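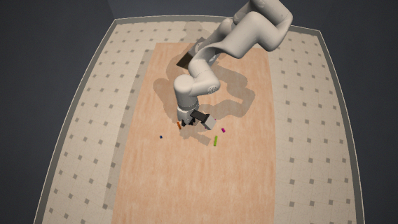
Chapter 4
Choosing a Training Kit: The Case of the Wanar Bench

4.1 Why this chapter is placed before the hardware

In the first three chapters we studied joints, links and coordinate frames on paper. The reader now knows how to say where a gripper is, and how to calculate the angles that bring it there. The next step is to spend money, and many colleges make this step too quickly.

A robot arm for teaching is seldom sold alone. It comes as a kit, and the kit normally has three parts: the arm itself, a simulator in which the same arm can be moved without risk, and a set of exercises written by the supplier. When a buyer compares two kits, he or she usually compares the arms. In my experience the students will spend more hours in the simulator than at the arm, so in this chapter we shall examine the simulator first.

As our case we take the Wanar Bench, offered by the firm Hoxha to technical colleges. I used it for two terms at the college in Wakisberg, beginning in July. The licence covers 30 seats, and it is this version which is reviewed below. A competing kit, Familex, is treated in Chapter 5, and the reader should not decide between them before both chapters are read.

4.2 What the student meets first

The first exercise of the Wanar Bench takes place at a simulated table with a wood-grain top, standing on a tiled floor. A white arm reaches over it with a dark parallel gripper pointing straight down. Four small objects lie on the table: an orange cylinder, a lime-green cylinder, a magenta piece and a very small dark blue one. The student must bring each of them to a place given in the exercise sheet.

The task sounds easy. However, the objects are close to each other, and most of the table is left free. A student who plans the path only for the fingers forgets that other parts are also carried by the arm. Beside the gripper there is a light grey block, with a black bracket reaching towards it from the forearm, and its width must be included in the calculation. I have seen good students lose a whole lesson over this point.

The two cylinders do not lie in the same direction. The orange one is placed diagonally, so the wrist has to be turned before the fingers close. This makes a useful connection with section 3.6, where rotation about the tool axis was introduced.

Shadows are drawn in this simulator, and the arm throws a wide, soft one over the table. Beginners often use it to judge height. I do not forbid this, but I ask them to write down the height from the joint values as well, and to compare.

4.3 What the supplier promises and what was found

The printed guide has 222 pages and 16 exercises. The explanations are clear, although the order is sometimes strange – gripping force comes in exercise 3, and friction, without which it cannot be understood, in exercise 9. My colleague Godfrey Kinyua rewrote the order for our college, and his version is given in Appendix B.

The simulator started without trouble on our older computers. Saving was less good. When two students used the same folder, the later file replaced the earlier one and no warning was given. Hoxha answered our letter and corrected the fault in the release of February 9, 2025. Colleges with an older copy should ask for the new one before the term begins.

Each additional seat costs 639 in the supplier's price list, before tax. For a small college this is a serious sum – we return to it in section 4.7.

4.4 Words used in this chapter

Seat: the right of one student to run the simulator at one time.

Reach: the largest distance from the base at which the gripper can still work.

Approach: the last part of a movement, just before the fingers close on the object.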